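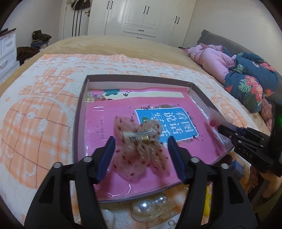
Guides > Recording at home

Recording a small-items tidy-up with two hand-held grippers

Last updated March 2023

This guide covers one task type in the Rarance home set: putting small personal items into a shallow container on a soft surface. It assumes you have a pair of grippers already paired with the Nalura recorder and have done the table-top guide first.

What you need

Two hand-held grippers, charged.
A shallow box or box lid, big enough to lay a book flat in.
A mix of small items. Hair bows, clips, pearl ornaments and the like are good. Include at least one thing that is soft or see-through and one that is hard and shiny.
A bed, couch or thick blanket.
Enough free storage for 100 episodes.

Setting up

1. Put the lid on the bed within easy reach of both hands. Patterned blankets are fine, and so are cushions, bedding and clothes in the background. We want rooms as people keep them, so don't strip the bed first.

2. Leave something in the lid if you like. A book with a glossy cover makes a harder job of it, as the plastic throws reflections and a sheer bow lets the print show through. Both are worth having in the set.

3. Spread the items in front of the lid. Keep a little space between them for the first 10 episodes, then let them sit closer together.

4. Check the view from each gripper in the recorder. Both pads should be visible at the bottom with the work area between them. The lens is very wide, so black corners and bent straight lines are normal.

5. Remove anything with your name or address on it. The lens picks up much more of the room than you'd expect, including the far wall. Look at doors, shelves and the tops of drawers as well as the bed.

Recording an episode

1. Hold both grippers still, open, clear of the items. Start the recorder and wait for the tone.

2. Pick up one item with either hand. Take a bow by its gathered centre if you can get at it, since the loops fold and slip out of the pads. If there is a clip on it, the metal gives you something firm to close on.

3. Lift straight up until the item is clear of the blanket, then move across. Dragging an item over plush fabric tends to pull the blanket and shift the lid.

4. Lower it over the lid and open the pads slowly. Let go close to the surface. Dropping from a height makes light items land anywhere.

5. The other hand can be bringing its own item at the same time. Keep the two grippers far enough apart that the linkages don't touch.

6. When everything is in, bring both grippers back to the open position, hold, and stop the recorder.

If you miss a grasp, try again and keep recording. Missed grasps followed by a good one are useful. Discard the episode only if you put a gripper down, use your fingers, or knock the lid off the bed.

Things to vary

Move the lid every few episodes, a hand's width at most. Turn it as well. Swap which hand goes first. Change the light once per session if you can - curtains open, then a lamp. Don't change the items halfway through an episode.

Our October batch had 1,156 episodes, and 300 of them were dropped in checking. The usual cause was a pad blocking the item for the whole lift. Tilting your wrist slightly outward as you close fixes most of it.

Labelling

Name each episode by item and container, in plain words: "bow, lid" or "pearl ornament, lid". Add "two hands" if both grippers were moving items together. Leave colours out of the name and put them in the notes field.

Uploading

Upload from the Nalura recorder over wifi, not mobile data. Leave the grippers switched on until the counter stops. If an upload stalls, close the recorder and open it again, and it will pick up at the last finished episode.

Next guide: Folding and stacking soft items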